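Progress report on the cloth handling collection, Tornton site
Prepared for Rurkia by Kiyoshi Tanabe
22 August 2018

The collection has been running for five weeks. We are a little behind on the number of finished demonstrations and ahead on the number of places we have recorded in. The target for this stage is 1,000 accepted demonstrations of a person handling cloth with the hand-held gripper. We expect to reach it one week later than planned, with no change to the budget.

Most of the delay comes from the first ten days. The early recordings were made too fast. People who fold laundry every day do it quickly, and the training code from Hirano could not follow the finger opening at that speed. We threw out that whole batch and asked everyone to slow down. Since then the rejection rate has dropped and stayed down.

Work now goes by household. Oisín Noonan arranges the visits and brings two grippers, one as a spare. A visit takes half a day. Each person records 50 demonstrations using cloth already in the home, on whatever surface they would normally use. We ask them to leave the nearby things where they are. The earlier Jovham set was recorded on one bare bench, and the policy trained on it did poorly as soon as the table changed.

Each demonstration starts with the cloth crumpled. The person closes the fingers on an edge or a corner, lifts or drags, and lets go. Thin white cloth on a pale table remains the hardest case for the labeling step — the outline is easy to lose, and the grasp point has to be marked by hand more often than for darker cloth.
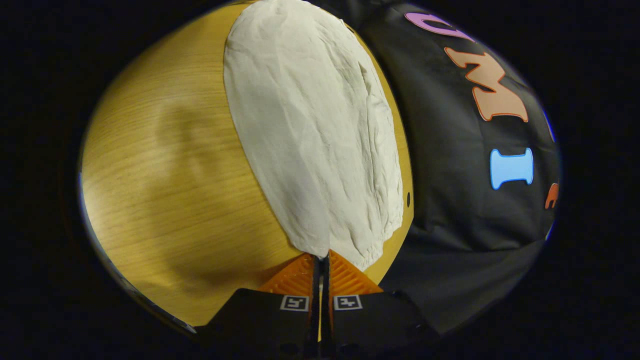
Renji Hosoda asked at the last review whether we should stop recording white cloth altogether and spend the time on towels and shirts, where the labels come out clean. We discussed it and decided against it. The final system will meet plenty of white cloth, and leaving it out now would only move the problem to the testing stage. We have instead set aside two afternoons a week for hand labeling.

Equipment has held up fairly well. One set of finger pads wore smooth and was replaced. The markers on the gripper housings are now checked before every visit, after a scratched one cost us a morning of recordings. Storage is fine through the end of the stage.

Still to do in August: 27 visits are booked in total and five remain. Tsutomu Kinoshita will run the first training pass on the accepted data once those are in. We would like Rurkia's decision on the second pair of grippers before then, as the order takes three weeks to arrive.

Contact: Cloth Handling Project, Tornton site office | © 2018 | Back to top

Comments

Chie Hosoda: Will the rejected early batch be kept? Even the fast ones might be of use for timing.

Kiyoshi Tanabe: Yes, it is stored separately. It is not part of the accepted count.

Oisín Noonan: Small correction — visits with two people in the home take a full day. I will update the schedule.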